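Practice room arm at Praltura gets new finger pads and a calmer wrist

The arm in the Praltura practice room is working again after a short stop in March. It is used there to learn simple housekeeping tasks, such as opening drawers and tidying small tables, and the team had noticed that its two fingers no longer closed in the same way each time.

Čestmír Havlíček, the technician responsible for the cell, first looked at the fingers themselves. They are open in the middle, with a long narrow triangle in each, and the edges show small chips.

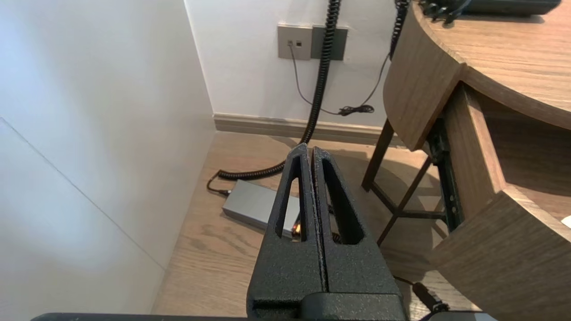 He decided to keep the fingers and to replace only the thin pads which go on their inner faces during grasping work. After this he set the closing position again, with the arm held low over the floor, and repeated the movement 29 times before he was satisfied.

The second job was the cable to the wrist. When the arm turned towards the bedside table, the cable could pull on the joint. Oda Åberg, who writes the programs for the room, has now limited this turn and made the approach to the table slower. The round table with the telephone stays in its corner, next to the headboard, as the main test place. 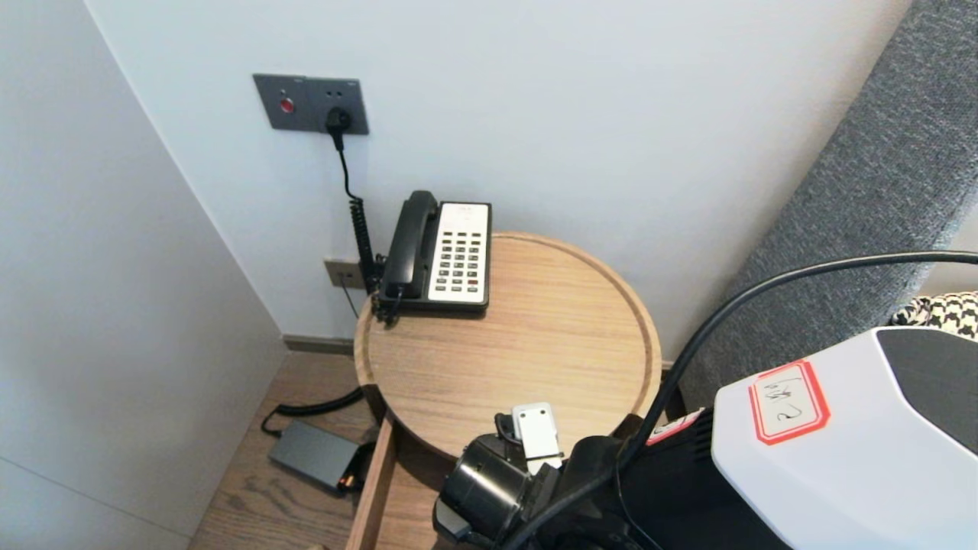 Page last changed: Friday, 16:40

The whole work took almost 3 hours. The counter of the cell showed 644 completed cycles at the restart, and Mr Havlíček will check the pads again when it reaches 1912. Spare pads were ordered from Kassab.

Users who have saved their own positions for the table should load them once at low speed and save them again. Questions about this can be sent to Ms Åberg.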